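12/31/18, dye bench

Last entry in this book, and I'd hoped to finish it on something nobler than beige.

Warna recipe 37, third attempt. Target is the dusty coral on the Whiteley swatch card. First attempt in March came out salmon. Second came out a shade Ayanda Mnguni called "hospital curtain," and she has a good eye, so I didn't argue. Today: 300 g scoured wool, madder at half weight of fiber, alum mordant as before, tap water swapped for rainwater from the barrel.

Heated slowly to 81 C and parked it there. The book says stay under 70 or the browns come out. I know what the book says. I was watching the Komevent controller, because the exhaust fan had dropped to its holiday setting and the room was starting to smell like a wet sheep in a flower shop. By the time I'd overridden it, the bath had gone up without me.

Result: brick. A handsome brick, if anybody wants brick. Saved a skein as 37c and labeled it properly this time, in pencil, on the Plastilmont tags. The ink ones bled all over the November samples and I now own eleven skeins marked "m dd r."
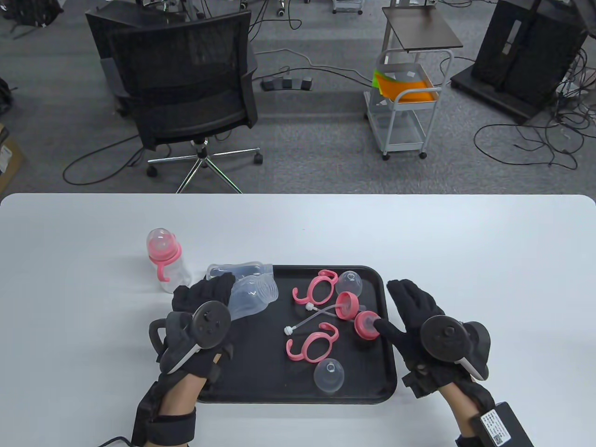 Rinse water ran pink for four changes, then clear. pH strip on the last rinse said 7, give or take my eyesight. I split off a small hank and gave it a dip in weak vinegar, which pulled it toward orange. Closer to coral than anything else I've done all year, so naturally I didn't measure the vinegar.

To do:
Order madder. Jar 203 is down to dust and one suspicious twig.
Repeat the vinegar dip with a measuring spoon, like an adult.
Second thermometer, with an alarm I can hear over the fan.
Ayanda: the brick skein is on your shelf. Please be kind to it.

Burner off, lids on, barrel tap closed. New book starts on the next bath.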